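From: Sorin Toma
To: Ojala table linens list
Subject: Re: [ojala-linens] Toile with a striped cloth – too busy?

On a morning in August, a member in Nandorton wrote:

> I have a white and blue toile for our round table and I love it,
> but every napkin I own is either plain white or has stripes.
> White disappears on it. Can stripes go on top of flowers, or
> does it just look like I ran out of clean laundry?
> Also, how much drop do you all leave on a round table?

Yes to stripes! Please try it before you buy anything new. I was a solid-colors-only person for years, and then I put a dark striped cloth down on my blue floral and couldn't believe how good it looked. I think the trick is a dark ground with narrow stripes. If the stripes are wide and bright they start fighting with the leaves, but thin white ones on a deep teal pick up the white of the tablecloth and the whole thing settles down.

And don't iron it into a perfect square. I fold mine once or twice and let it slump – toile is fussy enough already and likes a bit of mess next to it.

On the drop, I go with 10 inches all the way around. The Besudel pattern sheet says more, but I kept catching it with my knees. If you hem it yourself, do a narrow double fold and clip nothing, just ease it around with lots of pins. Mine took two evenings and I enjoyed both of them.

Does anyone still have the Skultullow fabric list? I'm after number 1276, the paler blue one.
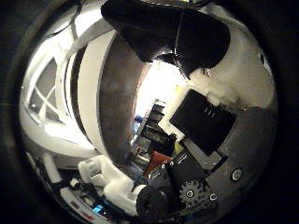
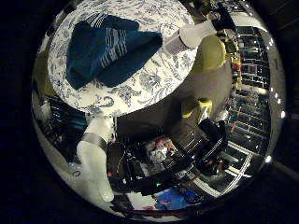
Second one: the striped teal cloth on the blue floral toile

Sorin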